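Patach puts its two-arm bench kit on sale, and asks buyers to keep their expectations down

Sastuvgate, 2018-04-28 -- Patach, the small automation firm based in Sastuvgate, is putting its Moroz bench kit on general sale. Moroz is a pair of robot arms on a shared rail, with grippers and small cameras, sold to colleges, workshops and research groups that want to try two-handed sorting and tidying on a table top.

The company would like it to be known at the outset that Moroz will not replace anybody's staff. It is slower than a person at nearly every job it has been given, and on some jobs it is a great deal slower. Buyers who have seen films of robot arms folding shirts at a brisk pace should ask at what speed those films were shot. Patach's own films are shown at the speed they were taken, and they are dull.

"I've sat through too many launches where the arm does one thing very well, once, and then everybody is led off to lunch," said Vira Shevchuk, who runs Patach. "I wanted to see what ours did on a wet afternoon with a part it hadn't met before. Some of what I saw I didn't like, and we've written that down in the manual too."

The kit was tried for 30 days at Ondov, a firm that packs stationery sets for schools. Ondov was not paid for the trial and did not pay for the loan. Over that time the arms made 2,787 attempts at picking up a pen or marker from a table. Patach is not giving a single success figure for the trial, as the work was changed several times along the way and one number would hide more than it showed. The full log, with the failures left in, will be sent to anyone who asks for it before ordering.

Zlata Kuzmenko, who oversaw the trial at Ondov, was not won over on every point. "Thin pens lying close together gave it trouble from start to finish," she said. "Setting up took us longer than the leaflet claimed, so I told them to change the leaflet. I'd have it back for training new technicians. I wouldn't put it on the packing line, and to be fair they never said I should."

The leaflet has been changed. It now says that setting up takes 2 working days with help from Patach and 3 without.

Vojtěch Trnka, who wrote most of the control software, advises buyers to start with thick, plain objects, and to leave the lighting alone once the cameras have been set. He also warns that two arms bring a problem that one arm doesn't have -- they can get in each other's way. The software stops both when it judges them too close, and at present it is over-careful. An update that loosens this is planned for May. Patach suggests that nobody buy the kit on the strength of an update that hasn't come out.
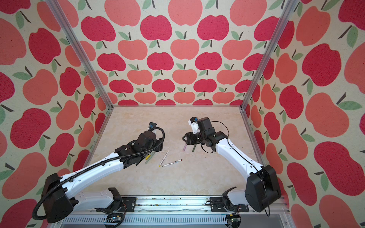
Can Moroz be left to work by itself overnight?

Patach advises against it. Someone should be in the room and within reach of the stop button whenever the arms are powered, and the warranty doesn't cover damage done while the kit is running unattended.

Each order includes the arms, rail, grippers, cameras, software and a printed manual. A computer is not included, and neither is a table. Spare gripper fingers are sold separately, and Patach expects most buyers to need some.

Prices are given on request, as they depend on how much help the buyer wants with setting up. Demyd Horobets handles orders and trial loans. Questions from the press, including awkward ones, should go to Villads Juhl at the Patach office in Sastuvgate.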